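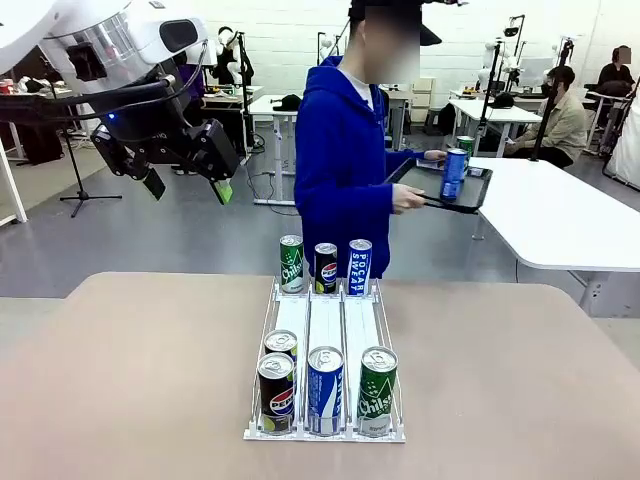

My visit to the drinks hall in Koltholm

I went to Koltholm in October, when the shop-fitting fair opens its doors to ordinary visitors. I run a small store with my cousin, and we sell more cold drinks than anything else, so I wanted to see what other people use on their shelves. The train from Grutley was full and I had to stand, but the walk from the station is short and there are signs the whole way.

At the desk I paid 14 for the ticket and received a paper map. The map was not very good. Hall 7 was printed twice, in two different corners, and I asked three people before I found the right door. The drinks part was at the far end, past the lamps and the cash registers.

What I wanted most was the can racks. You have surely seen this kind: a white wire rack with lanes, the cans standing upright one behind the other. The one I looked at longest had three lanes, divided by thin white rails, and in every lane there was a flat white sliding track. It was standing on a beige table with cans of Pepsi, Chilsung and Pocari Sweat in it. I know Pocari Sweat from a summer when I worked in a port, but Chilsung I had not seen before. The can is green and the name is in white letters. They had put the brands in one order at the back and in the opposite order at the front, and I liked to look at it.

Smaranda Bucur was explaining the racks to a group of us. She said that the mistake most shops make is to fill a lane only from the front, so the old cans stay at the back until their date is over. She told us to load from behind and keep one drink in one lane. A man next to me asked about glass bottles. She answered that for glass she would choose another rack with higher rails, and she wrote the name Mutum on his map for him.

I asked my own question, which was about cleaning. In our store the sugar gets everywhere. She said to wash the tracks with warm water and a little dish soap, and to let them dry fully before they go back. I wrote this down. I also asked the price for a small order, but for this I had to go to another table, where Hüsnü Ekinci had the lists. The smallest order was more than we need, so he gave me the address of a dealer called Gazi who sells single pieces.

For lunch I had soup in the hall cafe. It was too salty, but the bread was good. At my table was Callum Shearer, who has a kiosk beside a swimming pool. He told me he sold 2,000 cans in one hot month and carried most of them up a stair by himself. We compared our refrigerators for a long time and I almost missed the talk about labels.

The talk was in a room upstairs and it was difficult for me to follow, as the speaker was very quick. I understood that the price should be under the can and never on it.

I left before closing with one heavy bag of catalogs. Our cooler shelf is narrow, so I must measure it before I write to the dealer. If three lanes do not fit, I will ask him for two.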